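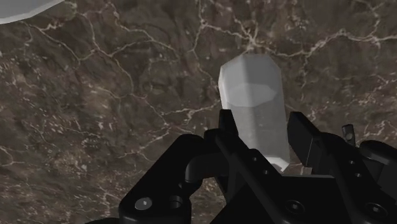 Chaltu Feyisa wants the badge export frozen before the late registrations close, and says the partner firms will keep editing job titles until we stop them.

Home | Notebook | Schedules | Partners | Archive

February, entry by Lensa Derese

Meeting scheduler for the licensing forum, second dry run. Loaded 3032 meeting requests from the Flodix export. Slot length 60 minutes on the first pass, which left Okberg with four unplaced requests and Nasta with two. All six conflict with the panel block after lunch.

Moved the panel block to 4 p.m. and reran. Okberg clears. Nasta still has both – same delegate requested by two Zeleke teams under different spellings. Merged by hand, kept the older record.

Freeze: agreed, but titles only. Table assignments stay open until Abenezer has the revised floor plan from the hotel.

Open: time zone field is blank for remote attendees. Importer reads blank as local. Ibrahim to check whether Flodix can send the offset.

Rerun after the merge not yet compared with the first pass.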